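Lemma Bench Arm Starter Set: what you get, what it costs, and what I'd put aside for the extras

Hello, and thanks for finding this page. I'm Riet Van Leeuwen and I look after the small-arm side of things at Stemden. Most of the people who ring me about the Lemma have never bought a robot arm before, and they nearly all ask the same questions, so I've written this the way I'd say it on the phone (minus the bit where I put you on hold to find my glasses).

The Lemma is our bench-sized arm. It's meant for light pick-and-place work: pens, hand tools, small parts, bits of kit that need moving from one place to another all day long. If you're after something to shift sacks of flour, please don't buy this one! Ring me and I'll tell you who to talk to.

What's in the starter set

Arm and gripper
Controller and power lead
Mounting plate with bolts
Pluvness planning software, one seat
A spare pair of gripper tips

What isn't in the set is a table, and that catches people out. You'll want something heavy with a flat top that doesn't wobble when you lean on it. Plenty of customers use a table they've already got and that's fine, but do lean on it first. If it rocks for you it'll rock for the arm, and you'll spend your first fortnight blaming the software.

How heavy a thing can it lift?

The rated load is 600 grams including whatever you've bolted to the wrist. For a normal day I'd plan on 300 grams and keep the rest in hand. A chunky screwdriver or a remote control sits well inside that. A full mug of tea doesn't, and yes, we've been asked.

Planning it before you pay for it

Please, please use Pluvness before you order. The trial is free and it lets you lay out your bench on screen, drop in the objects you mean to handle and see whether the arm can get to them. Last April a workshop over in Cilbridge was all set to order two arms. They spent an afternoon with the trial, turned the table round, and found that one arm would reach everything they needed. I lost a sale and gained a customer who sends other people to me, so I can't grumble.

My advice is to put your awkward items in the layout first. Everybody starts with a nice square block, and square blocks are easy. Try the thin things, the things that roll, and anything pale on a pale top, particularly if you're planning to add a camera later.

The budget bit

Delivery within our area is £213 and that covers two people and a tail lift. Further afield we quote. Fitting is separate, and you can do it yourself with the plate and a decent drill if you're handy. I'd also keep some money back for:

A second set of gripper tips (the soft ones wear, they just do)
Guarding, if people walk past the bench
A day's training for whoever will be looking after it

That last one gets crossed off more quotes than anything else, and then I get a call three months later asking if we can fit it in by the end of the week. We usually can, but it's cheaper booked with the order.

Lead time at the moment is roughly 11 weeks. If your funding has to be spent by a certain date, tell me early and I'll see whether we can invoice ahead of delivery. Schools and colleges ask for this a lot and it's no bother.

To get a quote, send me the size of your table, what you want moved and how often. A sketch on the back of an envelope will do, or a saved Pluvness layout if you've made one. I read them all myself and I'll normally come back to you the same afternoon.
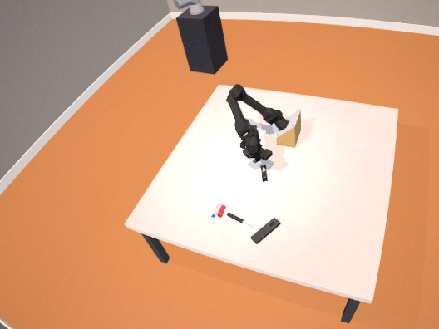
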